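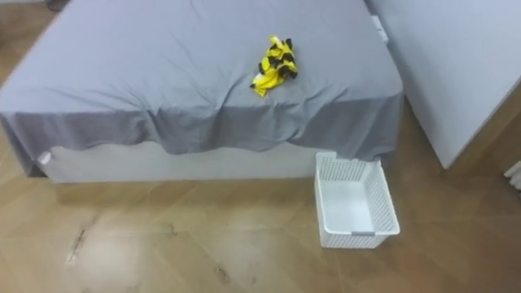

Room check, ground floor bedroom and laundry corner
Idstead house, June round
Checked by: Sabina Šťastný
Copy to: Jozefína Danko

Marks: OK / Fix / Watch. Comments are mine, and I have been asked to keep them shorter than last time.

BED

1. Base sits flat on floor, no rocking. OK
Leaned on every corner. It didn't budge, and neither did my opinion of the old one.

2. Fitted sheet secured at all corners. Fix
"Fitted" is generous. It hangs over the front like a tablecloth and stops wherever it feels like stopping. Anyone sitting down on the edge will take the sheet with them. Tuck it under the mattress, all the way round, including the side you can't see from the door.

3. Nothing left on bed. Fix
One yellow and black cloth, in a heap. If it's clean, fold it and put it away. If it's a cleaning rag, it has no business on bedding. I'd settle for either answer.

4. Gap between bed and furniture clear of bedding and cords. Watch
Keep the sheet out of it. Any fitting down there should be reachable without lying on your stomach. I have done the stomach version and don't recommend it at 44.

5. Mattress label present and readable. Not checked
Will do it when the sheet comes off, which at this rate will be by itself.

LAUNDRY CORNER

6. Washer and dryer stacked, stable, doors closing properly. OK
Pushed the top unit with a flat hand. Solid. The Dreveo leaflet wants the stacking bracket looked at every 200 cycles, and so far we have been counting cycles by guesswork. Jozefína, please start a tally sheet.

7. Lint filter cleaned. Fix
Took out enough to knit something. After every load means after every load.

8. Curtains clear of the dryer. Watch 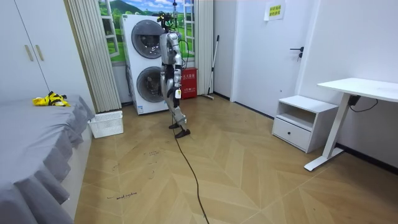
They're fine when they hang straight. Keep 300 mm between fabric and appliance, and don't tie them back on the machine side. The window with the hills needs no cleaning or latch check, being a mural. I mention it because the previous form had it down as "opens freely, OK."

FLOOR AND EXIT

9. Walking route to door clear. Fix
There's a long black cable across the herringbone. Run it along the wall or tape it flat. The route wants to be 100 cm wide with nothing to step over, day or night.

10. Door closes fully, lever handle returns. OK
Slight squeak. I like it, it gives warning.

11. Notice on wall by door firmly attached. Watch
Yellow paper and tape. Press the corners down again next time you pass. Sýkora can laminate one if we ask nicely.

12. Fire extinguisher box in place and reachable. OK
Red, against the wall, hard to miss. Now keep it that way: nothing in front, nothing on top. It is a very tempting height for a laundry pile.

13. Mop stored safely. Fix
Leaning on the wall by the extinguisher is waiting to fall over with extra steps. Trasham sells a wall clip. Buy two, we'll lose one.

NIGHTSTAND

14. Drawer closes flush, knob tight. OK
Half a turn with a screwdriver and it was tight.

15. Open shelf free of liquids and medication. OK

Items 2, 3, 7, 9 and 13 to be done before the room is used overnight. The cable first, please. I'll come by at 4 p.m. to look again, and I'm bringing the long form.

S. Šťastný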